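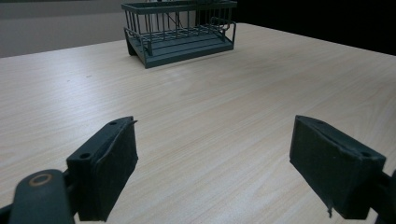 Does the way we wash up at home save any water?
Student project report by Ada Palumbo

Why I picked this

My aunt in Flutham says a dishwasher wastes water. My neighbour says washing by hand wastes water. Both of them are very sure and neither has ever measured anything. The leaflets I found were no better, because most of them gave one big number for a year's saving and didn't say whose kitchen it came from. I wanted to see how far a person could get with a measuring jug and a notebook, and I expected the answer to be messier than the leaflets make out.

What I did

Four households agreed to take part in October. I will call them by surname or street: Naletti, Chu, Parnent Road and ours. Each was asked to wash up by hand in a plastic bowl in the sink, and to tip the bowl into a marked bucket before it went down the drain. They wrote the amount on a sheet by the tap. Rinsing was meant to be done over the bowl as well.

I asked everyone to keep going for 20 evenings. The Chu household managed all of them. The Parnent Road sheet has gaps in the middle, and the last part of it is in one colour of pen and one very steady hand, which makes me think it was filled in from memory. I have kept those entries in the total but I would not lean on them.

What I found

Added together, the four sheets came to 3779 litres. That sounds like a lot until you divide it up, and then it sounds like a lot again if you believe the leaflets. The trouble is that well over 2000 litres of it came from the Naletti house alone, where the tap is left running during rinsing and the bucket had to be emptied several times a night. Take that house out and the picture changes completely.

So an average for all four homes is easy to work out and doesn't describe any of them. I have left it out of this report, although my teacher suggested including it. Anyone who wants it can do the sum.

The biggest difference I noticed was the running tap. The number of plates mattered less than I had thought. Mrs Chu washes glasses first, then plates, then pans, and changes the water once. We do much the same at home but change the water whenever it looks greasy, and my brother has strict ideas about what greasy means.

Problems with the method

People behave differently when there is a sheet by the tap. My own mother turned it off faster in the first week than I have ever seen her do it, and I doubt we were the only ones. The bucket marks were drawn by me with a kitchen jug and could be out by a cupful each time. Splashes were not counted. Nor was the water used to wipe the sink down afterwards, which in our house is quite a bit.

I also had no dishwasher to compare with. The only family who owned one pulled out before we began. This means I can't settle the argument I started with, and I am suspicious of anybody who settles it with a single figure.

What I would do next time

Use a meter on the tap if the school can lend one. Ask for the number of people at each meal, which I forgot. Run it for a few weeks before keeping any of the readings, so the novelty wears off.

My aunt has read this report and says it proves her right.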